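Kongate bench rules group – minutes, 9 May 2023

I said I'd write these up the same afternoon, so apologies if they read like me talking. We had the usual lot from Kongate plus two from Serner on the phone, and the line held up nicely this time!

Minutes of the February meeting

Agreed, with one fix. I'd put that the speed cap applies "when people are near", and what we settled on was that it applies whenever the cell gate is open, whether anyone is near or not. I've changed it in the shared copy.

Rule 3, two arms over one dish

This took up most of the hour (I did warn everyone). The draft from Serner says that when both arms share a dish, one of them has to lead and the other has to hold still until the lead is clear. I like the idea but I said I thought it was too strict for table work. If the second arm can't come in until the first has gone, you may as well unplug it and save the electricity. Serner's worry is fingers meeting over the bowl and a cable getting tugged while somebody is sorting it out, and fair enough, I don't want that either.

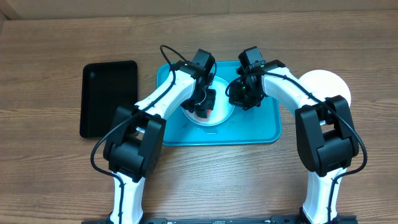
So we went round it a few times and ended up with wording that I think everyone can live with. Both grippers may be over the same dish, but only one may be closing or lifting at any moment, and the log has to say which. The hold-still version stays for anything with a blade or a hot plate. Serner will redraft and I'll check it against the Pacheco sheet, which uses "lead" to mean something else entirely and has caught me out before.

Cables

Short one. Every cable gets looked at along its full length before the first run of the day, with the elbows bent as far as the job needs. We argued a bit about whether a photo counts as a check – it doesn't, you have to go and look.

Run logs

I'd gone through the logs for the Traltedero job beforehand. There were 223 runs and 135 of them had the start check filled in properly, so we've a fair way to go. I was a bit cross about it, but Kongate pointed out that the box is on the second page of the form and easy to miss. We're moving it to the top. I'll pull the next 100 runs once the new form is in and bring the count back to the group.

Any other business

Serner asked if the stop button test could go weekly instead of daily. No, and we didn't spend long on it.

Actions

Serner: redraft Rule 3 and send it round.
Me: Pacheco check, new log form, count of the next 100 runs.
Kongate: put the cable rule up by the benches, in big type please.

Next meeting to be fixed by email once the Rule 3 redraft is out.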